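I love a law that fits on a page, and the paid sick leave bill now sitting in our statehouse fits on two! It says what you earn, when you can use it and who to call if your boss says no.

Read it before Monday's hearing if you can. I got through it over one cup of coffee - and I'm a slow reader.
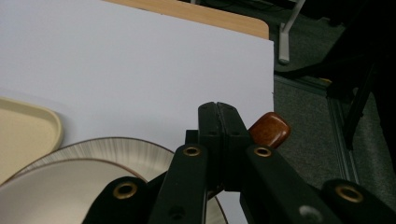
By Saranya Arumugam

My favorite part is section 2, which lets workers take the time to look after a sick parent. Almost 600 people have written in to support it, and their letters are wonderful.

Some owners worry about the cost, and the bill gives small shops an extra year to get ready. I think that's fair. Call your senator, mention section 2 and tell them you want a yes vote.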